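3.2 Fixture survey and household interviews

The second part of the study looked at how water was used inside the home. We visited 40 households in Flinton and Mesidside, all of them built before the main line was replaced and all billed by meter. Visits took place in October, outside the irrigation season, so that garden use would not mask changes in indoor use. Each visit began with a short interview and ended with a meter reading taken after 10 minutes with every tap closed.

Households were asked who was usually home during the day, how often laundry was done, and whether any fixture had been repaired or replaced since the last bill. Answers about repairs were checked against receipts where the household had kept them. Few had. For this reason we treat repair dates as approximate and do not use them in the regression in Section 4.

Toilets were recorded separately from other fixtures (Figure 6). Flush volume was taken from the stamp on the bowl or tank when one could be read, and otherwise from the timed refill method used by Huang in the Flarnholm survey. Dye tablets were placed in the tank to test for leaks past the flapper, and the bowl was checked again at the end of the interview.

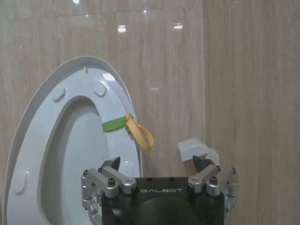
Figure 6. Toilet with seat and lid raised, showing the bumpers on the underside of the seat.

Leaks of this kind matter more to the monthly bill than their size suggests. A flapper that seals poorly runs day and night, while a shower or a washing machine draws water only when somebody is using it. Residents tended to name showers and laundry first when asked what used the most water, and several did not mention the toilet at all.

The meter test has limits. It cannot separate a leaking tank from a dripping outdoor tap, and a very slow leak may not move the dial in 10 minutes. Yaw Eshun repeated the test at 2 homes in Mesidside with a longer closed period – overnight in both cases – and those readings are reported separately in the appendix. They are not pooled with the main sample.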